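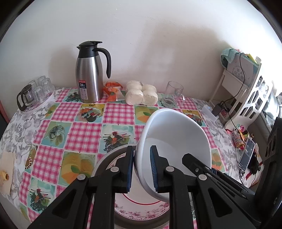 Decoration on tableware fails in a predictable order, and the order depends mainly on when the color was applied. Under-glaze color is sealed beneath the glass layer and outlasts most owners. On-glaze color is fired on top of it at a lower temperature and is exposed to every wash. A thin red ring with small pink floral sprigs, like the pattern on the white plate, is a common layout in both methods, and the two are hard to tell apart by eye when new. The usual check is to tilt the piece under a lamp. On-glaze work shows a slight step or a change in shine at the edge of the color. Under-glaze work shows one continuous reflection.

The test bench at Ferninmont runs this comparison as a wash series. Sample plates go through 189 cycles at a fixed detergent dose, and gloss is read every seven cycles at the same point on the rim. In the series finished last June, the on-glaze reds lost shine first, followed by the pinks. Blues and greens held longer. Loss of gloss came well before any visible loss of color, so a plate that looks sound in a cupboard may already be partway through its decorated life.

Detergent matters more than water temperature within the normal household range. Alkaline powders attack the low-melting glass that carries on-glaze pigment. Ragab, which prints decals for several small potteries, now supplies an 11-color range with a harder carrier glass. It needs a hotter firing, and two of the older pinks were dropped from the list as they turned brown in the kiln.

Table coverings wear by a different route. Printed oilcloth carries its pattern under a clear coat, and the coat goes at the folds and the table edge long before the flat areas show anything. Erar rates its cloth at 1,870 rub cycles with a damp pad. The rating says little about creasing, and most returned cloths have cracked along a fold. 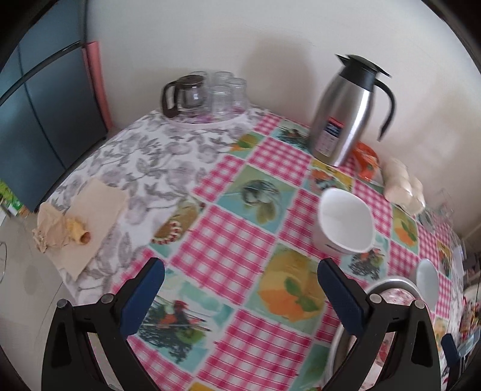
Oria takes the view that the rub figure should be dropped from labels altogether and replaced by a fold test at room temperature, on the grounds that people store these cloths in drawers. The objection is cost. A fold rig ties up a bench for days, while a rub tester clears a sample in under an hour. Rolling the cloth on a cardboard tube avoids the crease in the meantime.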